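**List:** flarnley-tables
**Subject:** Re: Paper cover on the shared table, and the lidded boxes
**From:** Santosh Maurya
**Message:** 2,384

Anju Ahuja wrote:

> We have been wiping the wooden top at Flarnley after every session and the finish is going dull in the middle. Tarun says you put a paper sheet over the whole thing at Brorkside and just change it when it gets marked. Could you tell me the following?
>
> 1. What weight of paper, and do you tape it?
> 2. Does it go over the edge or stop short?
> 3. Is white a nuisance under the lights? Ours are directly overhead.
> 4. Can you see clear boxes on it? We use the clear two-part food boxes with clear lids and I can't always find the lids even on bare wood.
>
> I would prefer not to buy a vinyl cloth. The last one curled at the corners and smelt for a month.
>
> Anju

Answers in order, with some notes from Eimear Moriarty, who orders the paper.

**1. Weight.** 100 gsm, off a roll. The lighter stuff we had before May creased under the heel of the hand and the creases then stayed. Heavier paper lies well but holds the curl of the roll for longer. We cut it the evening before and leave it face down on the table overnight with a book on each corner.

Tape: four short pieces of low-tack tape, on the underside, one at each corner. No tape along the sides. A full run of tape holds any ripple in place, and you will spend longer chasing it than you did cutting the sheet.

**2. Edges.** Stop short. Ours leaves a strip of the pale wood showing at the front and at the back. If the paper hangs over, sleeves and cables catch it and the whole sheet creeps. A strip of wood also gives you something to line up against when you lay the next sheet.

Our table is a wooden top on a dark grey metal frame, standing on carpet. If yours is the folding kind, check that the join in the middle is flush first. Paper will show a step that you can't feel with your hand.

**3. White.** Ours isn't a strong white. It looks slightly lavender in most light and the close view goes to a cool grey-blue. I have had no complaints of glare from it. The clear boxes do reflect, mostly at the rounded rim, and changing the paper won't cure that.

**4. Clear boxes.** See the first of these two. The box is on the left with its lid on and something yellow in the left compartment; the right part has nothing in it, and you find it mainly by the shine along the rim. The second is a plain stretch of pale surface close up.
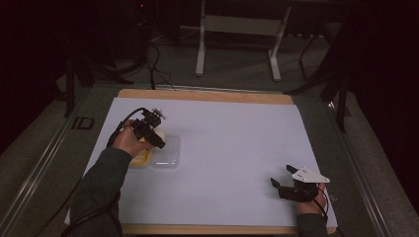
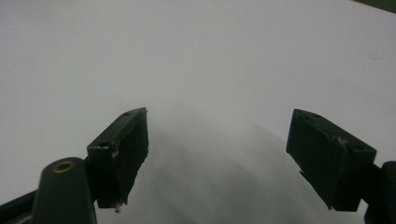 ## Finding the lids

A clear lid by itself is harder to spot than a lidded box, on paper or on wood. We tried three things:

- A pencil outline of the lid on the sheet. Works until the sheet is changed, and then somebody has to draw it again.
- A dot of coloured tape on the lid. Comes off in the wash.
- Keeping each lid on its own box whenever the box isn't being filled. This is what we do now.

Shalini Kaushik suggested a darker sheet. We had an offcut of brown paper and gave it an afternoon. The rims were easier to see but crumbs were not, and the table got wiped less. We went back to white.

## Filling and wiping

Fill the smaller or softer thing first, lid on, then move the box away from the middle of the sheet before starting the next. Moisture under a box leaves a ring that lifts the paper. If that happens, leave it alone until dry; rubbing roughens the surface and the patch then marks more easily than the rest.

For crumbs, use a dry brush and go towards the nearest long side. A damp cloth is for the wood only, with the paper off.

Check the bottom of each box before it goes on the paper. Any grit stuck there will score the sheet when the box is slid. Lifting is better than sliding anyway – the base of a thin plastic box drags more on paper than you would expect.

## Sizes and ordering

The boxes we stock are the Menon 427 ml ones, two compartments, lid separate. We bought 40 and they nest without the lids. If you have a different make, measure the base and not the rim, as the sides slope outwards.

The paper comes from Firkano. Eimear says to ask for the roll uncut, and to state the width of the table less the strip you want to leave at each edge. They did once send it cut to the full width of the top, and we trimmed the lot by hand with a steel rule on the floor. Please don't trim it on the table.

Anju, if you want a length to try before ordering, there is enough left on the present roll. Tell me the width and I will cut two sheets and send them over with Tarun Pant when he collects the spare box lids. I still don't know how this behaves on a varnished top in summer, so if the tape leaves a mark on yours please post it to the list.

Santosh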